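4.2 The Lockyer bench and how we swapped hands on it

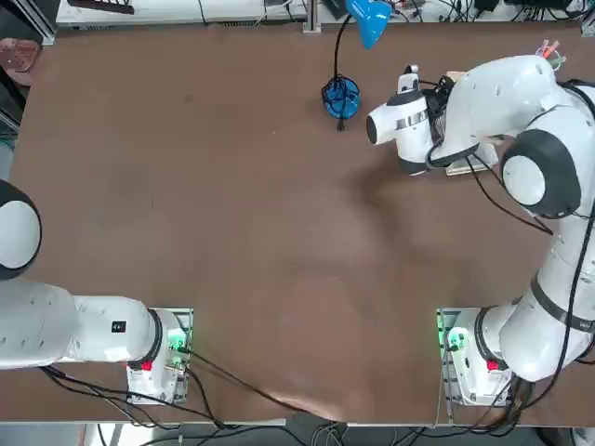

Figure 3. The two-arm bench, with the desk lamp at the far side of the table.

I'll be upfront that this section is more of a shop diary than a protocol, but reviewers of our last paper asked what the bench looks like, so fair enough! Both arms sit on their own metal mounting plates near the front corners of the table, which leaves a nice big open stretch in the middle (brown, matte, and it still picks up glare from the overhead light, more on that in a sec). The stop buttons are down low by the bases, and after a few months your hand just goes there.

We compared two grippers, the Nindura parallel hand and the older Brarnov one, and ran both on the right arm only. Aoife Ó Briain did all the swaps herself so the bolts got the same torque every time, and she kept the wrist camera clipped in the same spot. Each gripper got 42 pick attempts per object, over 18 objects, with the controller settings left alone between hands. I wanted to retune for the Brarnov and got outvoted, and I still think we were a bit hard on it.

Now, the glare. Our depth estimates went funny over the centre of the table and I spent ages blaming the controller. Fiachra Ó Flaithearta moved the desk lamp one afternoon (he was looking for a screw) and the numbers shifted while I was watching them, so after that we taped its position and logged it with every run. Colour thresholds were reset whenever the lamp got bumped, and yes, it got bumped.

We use cookies to improve your experience on this site. By continuing to browse you agree to our cookie policy. Accept | Manage preferences

Cable routing mattered more than I'd have guessed, too. With the wrist cables running down the outside of the arm, the forearm could reach well across the table, but the Brarnov's stiffer lead tugged at the far end of that reach and we lost up to 3 mm of repeatability there. The Nindura lead is softer and we didn't see the same drift. Left-arm results are held over to Section 4.4, where the Bemden controller comes in.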